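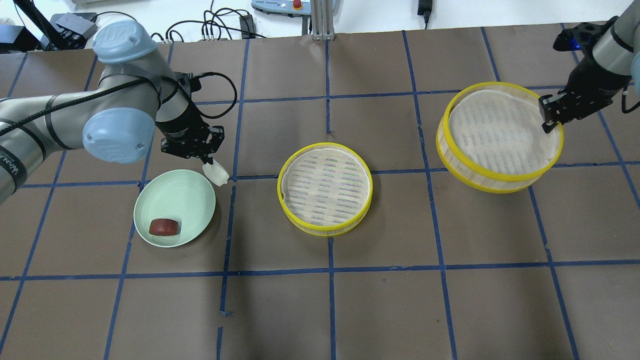

Does anyone need a dumpling subscription?

06/01/2022

The new year has brought the usual crop of leaflets through the door, and this time the gyms have been outnumbered by the food boxes. The one that has got people talking is from Katus, which would like to send you frozen dumplings every month until you remember to stop it. Several readers have asked whether it is worth the money. I have read the leaflet, the website and (with a cup of tea and some patience) the terms, and I have my doubts.

Start with the price. The opening box is cheap, I'll give them that. The second one costs nearly double, and you have to scroll a long way to learn it. Delivery is free on the first box and charged on the rest. You can skip a month, but only if you say so 10 days before the next box is packed, and the website does not show you the packing date until you have signed up and handed over your card details. I have seen gas bills that were easier to follow.

Then there is the claim printed in large letters on the front, that 2,000 households have "made the switch". The switch from what? I don't know anybody who was getting through dumplings at such a rate that they needed an arrangement. I also wonder how many of those households took the cheap box and left. The leaflet doesn't say how many are still paying in June, and I would have thought that was the number to boast about if it was any good. Further down, in the small print, the figure given is 1,815 "active and paused accounts". Paused, in my experience, means somebody meant to cancel and was talked out of it by a web page.

As for the food, I tried the pork and the mushroom. They were fine. The pork ones had a decent amount of ginger and held together when steamed. The mushroom ones tasted mostly of pepper. Neither was any better than the big bags in the freezer at Ranasinghe, by the station, which cost less and can be bought on the day you want them. The Ranasinghe bags also tell you how long to steam the things. Katus gives you a square code to scan with your phone, which takes you to a page about the company's values, and the cooking time is under that.

I was more taken with the idea of making them, and had a go over the holiday. Shop-bought wrappers save most of the bother. Keep the spare ones under a damp tea towel or they crack at the edges, use less filling than you think, and don't let them touch in the steamer. A square of baking paper with a few holes in it stops them sticking. Mine were ugly and leaked a bit. They still went in one sitting. The whole lot cost less than the second Katus box, even counting the chives I bought and forgot to put in.

A word about steamers while we are here, because Katus will sell you one of those too, as an "add-on". A plain bamboo one from any kitchen shop does the same job. Don't wash it with soap, let it dry properly before it goes back in the cupboard, and ignore anybody who tells you it needs oiling. The Gika electric model has been mentioned to me as well. It has a timer and a little light, and it takes up as much worktop as a microwave. I can't see what it does that a pan of water doesn't.

If you have already signed up and want out, the cancel button is under "My tastes", then "Plan", then "Take a break". Keep going past the page offering you half price. Take a copy of the last screen, as two readers say they were charged again afterwards and had to argue for their money back.

Next month I will be looking at the Trotetti coffee club, which promises free beans for life. I have already found the word "eligible" four times.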